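Fasolden Household Trials
People wanted to do chores with grippers (paid, no glamour)

Location: Trellthorpe, above the old Foulkes shop. Some sessions in Skernodport if you have your own way of getting there.
Hours: two shifts a week to start, mornings or afternoons. One Sunday a month if you want it.
Start: March
Reports to: Soledad Montecinos

Can a machine put the shopping away yet? We are asked this at every family gathering, usually by someone holding a tea towel. The short answer is no. The longer answer is that it can put some of the shopping away, given time, good light and a person standing by to say well done. We would like to improve on that, and we need more hands.

The job is doing ordinary household tasks with a hand-held gripper instead of your fingers. You pick things up, move them, put them down, and then you do it again. Past tasks include pairing socks, laying a table for four, clearing a table for four, and an afternoon with clothes pegs that Sang-wook Gil still won't discuss. The work at the moment is sorting fruit and veg.

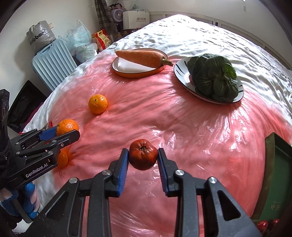
Fruit is harder than it sounds. Your own hand knows how hard to squeeze long before you've thought about it, and a gripper knows nothing of the kind, so for the first few days you will be slow and rather cross. A small wrinkled apple between two blue pads takes more concentration than most people have given an apple in their lives. Mandarins roll. Crinkly plastic sheeting shines and shifts under everything. If you come from catering or have stacked shelves for a living, you'll have opinions on how it ought to be done, and we want to hear them, preferably at the tea break.

What you'll do on a normal shift

Read the task card and set out the items
Carry out the task with one gripper or two, sometimes alongside a colleague
Repeat it with things moved round
Write down what went wrong, in words another person can follow
Put everything back, by hand, at a speed that will feel miraculous

The list currently runs to 129 tasks. Of those, 83 are kitchen or food jobs, the rest are laundry, tidying and a small group Ye-rin Baek has filed under "bits". We have 2848 finished attempts written up and would like a good many more before the summer.
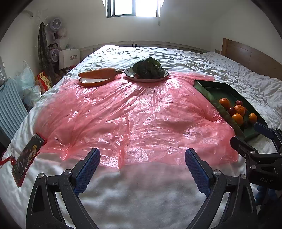 We work in rooms that look lived in, with things leaning in the corners and things hanging on the walls, and we don't plan to change that. Homes are like this. A machine that can only manage on a bare white bench will be no use to your mother. So the bed may be the worktop for the day, with a green tray of oranges on it, a lit phone left over to one side and greens heaped on a plate at the back. You should be able to work round all of it without sighing too loudly.

You'll need

Steady hands and decent stamina on your feet
Patience of the sort usually found in anglers
To be 18 or over
No technical background. Ga-eun Gil came to us from a dry cleaner's and now trains everyone else

Please tell us beforehand about any wrist or shoulder trouble. The grippers feel light for the first ten minutes.

Pay and so on

Paid by the hour, including training and breaks. Travel within Trellthorpe is covered. There's a kettle, which we operate manually.

Will you be putting yourself out of a job? We've watched the machines try to fold a fitted sheet, and you should feel free to take out a mortgage.

To apply

Send up to 200 words to Soo-ah Tak, saying which household chore you hate most and how you'd explain it to someone who had never seen it done. CVs are welcome but she'll read the chore first. Shortlisted people will be asked in for a paid trial hour. Wear sleeves you can push up.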